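May, late, kitchen table

Went through the Tudwood quote again after supper. It comes to 1839 for the gripper alone, and Jandura wants 1803 for what looks to me like the same two fingers on a different wrist plate. Neither price has the mount in it. Gutine hasn't answered my second email. I had the simulator open beside the spreadsheet most of the evening and I can't say it made me want to spend the money.
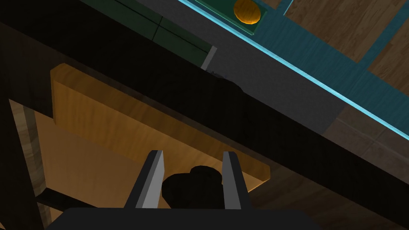
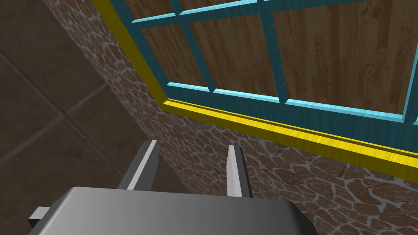 My trouble is with the arm budget and the word "compact," which both sellers use and neither one measures. I wrote to Jurčo asking for the width of the palm housing in plain numbers and got a brochure back. Look at how much room that housing takes up in front of the stone wall, with the yellow sill right over the fingers, and then tell me it'll go under my workbench and come back out. I don't believe it. The slimmer wrist is 18 weeks out, and I've heard "weeks" from suppliers before.

So the plan stands at 4 lines: gripper, mount, cable, spare fingers. I crossed out the service contract. They can sell me that after the thing breaks.

Need to measure under the bench before I answer anybody. Also find the receipt for the old vise.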